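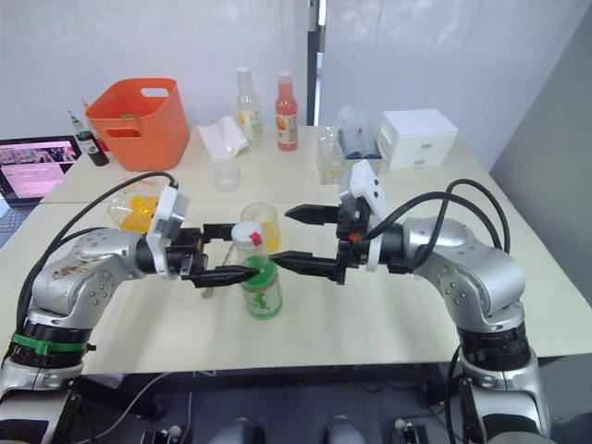

Dos brazos sobre la mesa.

Llevo desde marzo buscando local para el despacho y he llegado a una conclusión modesta: en esta ciudad los metros cuadrados son una cuestión de fe. El anuncio de la calle del puerto decía 78. El contrato que me mandó Grumberg, la agencia, decía 78 construidos. Mi cinta métrica, que es barata pero no tiene comisión, dice 67.

Pregunté por la diferencia. Me explicaron, con la paciencia que se reserva a los niños y a los inquilinos, que había que sumar la parte proporcional del portal, el hueco del ascensor y un pasillo al que no tengo llave. Pago, por tanto, un trozo de ascensor. Todavía no sé cuál.

El edificio se llama Lenness, en letras doradas sobre la puerta, y hace años debió de parecer el futuro. Ahora tiene 4 plantas, dos de ellas vacías, y un cartel de «últimas oficinas disponibles» tan descolorido que el teléfono solo se lee por la mañana, cuando le da el sol de lado. Uno pensaría que con media finca sin alquilar el propietario tendría ganas de hablar del precio. Pues no. El precio es el precio, y lo fijó alguien en un año bueno.

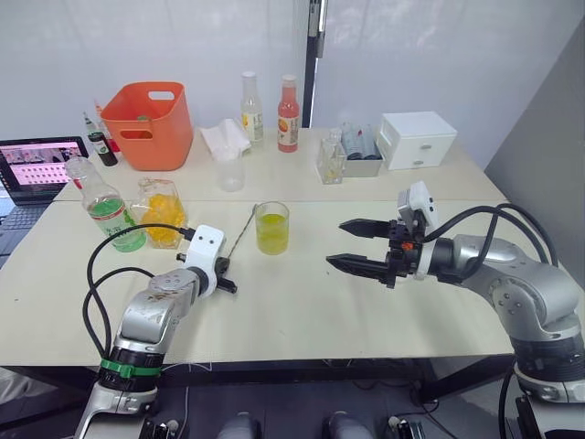
Vaso, botella y un tarro con trozos amarillos.

Probé también con Setik, que lleva los bajos de la acera de enfrente. Más simpáticos, eso sí. Me ofrecieron dos meses de carencia, que suena estupendo hasta que uno lee que se recuperan en el tercer año, repartidos en la renta y con su actualización correspondiente. La carencia era un préstamo con corbata. Y la fianza, de seis mensualidades – «lo habitual», dijeron – para un local sin calefacción y con un escalón en mitad de la sala.

El gestor me recomienda esperar. Según él, los bajos acabarán cediendo antes que las oficinas, los dueños pequeños aguantan menos, y en unos meses me llamarán ellos a mí. Lo mismo me dijo en primavera.

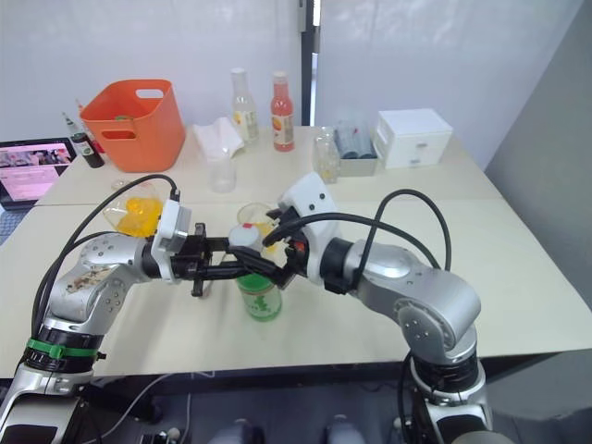 Mientras tanto sigo trabajando en la mesa del comedor, a renta cero y con los gastos comunes muy discutidos. El lunes veo otro, en la galería Baranauskienė, un entresuelo con «mucha luz y carácter». Me llevo la cinta.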